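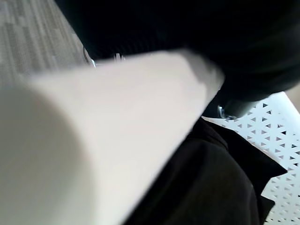
I still don't see what clause 6 of the Murnholm draft buys us. It asks for a single grip force limit per gripper, signed off once and good for 3000 cycles, and then says the limit covers "all light household goods." Which goods? Take a pale, smooth cylinder right up against a black gripper, with black cloth and a white tray full of triangular holes next to it. A limit that suits the cylinder says nothing about a fingertip catching in a lattice like that, or dragging the cloth along with it. The draft treats all three as one case.

Search the archive Go

On October 7, 2021, the Kornska working list wrote:
> We think one limit is workable. Flullero ran 600 picks
> at the proposed setting with no damage reported. Sites
> can add their own notes if they handle soft items.

"No damage reported" by whom, and who was looking? 600 picks of what? I asked for the item list in May and got a summary table. And "can add their own notes" is not a rule – a site that writes nothing passes the audit.

I'd vote no on clause 6 as it stands. Split it by surface and by what lies next to the item, or drop it and keep the old wording, which at least made the operator write down what was being picked.

Espinoza site

Filed under: Standards & Safe Practice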